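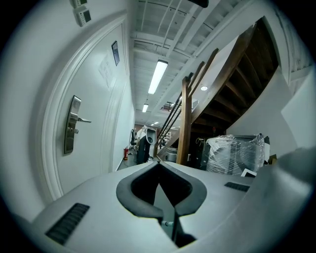 Family links missing after sync, Melldale reception center

Opened Monday, December 22, 2025
Opened by: Chukwuemeka Omoregie
Product: Orow intake, tablet version
Priority: High, please don't downgrade

Problem

Arrivals registered on the tablets over the weekend came through to the main list as single people. Families split up on screen. Names fine, photos fine, arrival point fine. The household number is blank on 77 records out of 478. Bed allocation runs off household number so you can see where this goes. A mother and two kids got assigned to different floors this morning, caught it on paper before they went up.

Not happening on the desktop in the office. Tablets only, and only the ones that were used at the Dernov bus drop-off, where there's no signal.

Tried so far

Restarted the tablets. No change.
Forced a sync from the settings page. Says "complete", household still blank.
Logged out and in on one of them. DON'T do this, it wiped the offline queue and we had to retype 6 people from the paper slips.
Checked the export. Column is there, cells empty.
Compared with the records from August when we had the bus arrivals from Dernov last time. Those all have household numbers, same tablets, older version of Orow.

Need to know: are the links still on the tablets or gone? If they're still on there we leave everything alone. If gone we start retyping now, while the families are still downstairs and we can ask them. 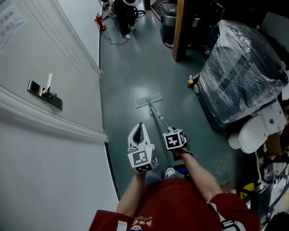 Celeste Herrera: Please stop syncing for now and leave all the tablets logged in. The links should still be stored locally. Can you open one affected record on a tablet (not the desktop) and tell me whether the Family tab shows the other members? Also the version number at the bottom of the About page, and whether the head of household was registered first or last.

Chukwuemeka Omoregie: Family tab on the tablet shows everybody. So it's there, good. Version is the new one, tablets updated themselves Friday night, didn't know they could do that. Head of household: mixed. Thérèse MacLeod was at the drop-off and took kids first when they were cold so they could go wait inside. Looking at her batch now, nearly all the blanks are hers. Sylvie Pelletier did parents first and hers are fine exept two.

Celeste Herrera: That matches what I suspected. When a child is saved offline before the head of household, the new version sends the child with a temporary household number and the server throws it out. The parent arrives later and has nothing to attach to. I can't push a fix to you today. There is a manual way around it.

Workaround (typing this up as I go so the evening shift has it)

Get the tablet on the office wifi. Don't touch sync.
Open the head of household. Family tab, then Edit, then Save without changing anything. It gets a proper number.
Go to each child or other relative, Edit, Save, same thing. Order matters, parent first.
Then sync that one tablet. Wait for it to say complete before you start the next.
Check the desktop list. Household should be filled in for the whole family.

Tested with one family of four, worked. Tested with a grandmother plus three grandkids, worked but the grandmother came up as "other relative", had to change her to head by hand.
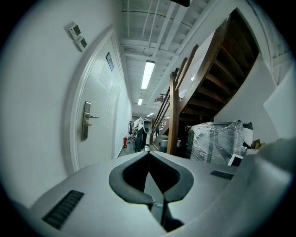
Second tablet done, no trouble. Third one has a case I don't want to guess at: two brothers, 15 and 17, registered under an uncle who came on a diferent bus. System wants to put them down as unaccompanied. They're not, the uncle is here, but the relationship hasn't been checked by the protection desk yet. Left them as they are, put a note on both files and kept all three on the same floor on paper. Ghislain Després has the slips and will sit with them after dinner.

Bed list frozen until all the tablets are through. Anyone assigning rooms, use the printed sheet from Doucette, the one by the phone. Not the screen.

Celeste Herrera: Agreed on the brothers, please don't resave those two. I've turned off automatic updates for your site. Is the older version still on any of the spare tablets?

Chukwuemeka Omoregie: Yes, two spares in the drawer, never charged so never updated. Will use those at Dernov tomorrow. Told everyone heads of household first for now, and if the kids need to go inside then write a slip and enter them after.

Status update, 8 pm

Down to 8 blanks. Two are the brothers. The others are people whose relatives left for Doucette already so the parent record is over there and I can't edit it from here. Need somebody with access to both sites. Can you do that from your end or do I have to call them?

Leave ticket open pls.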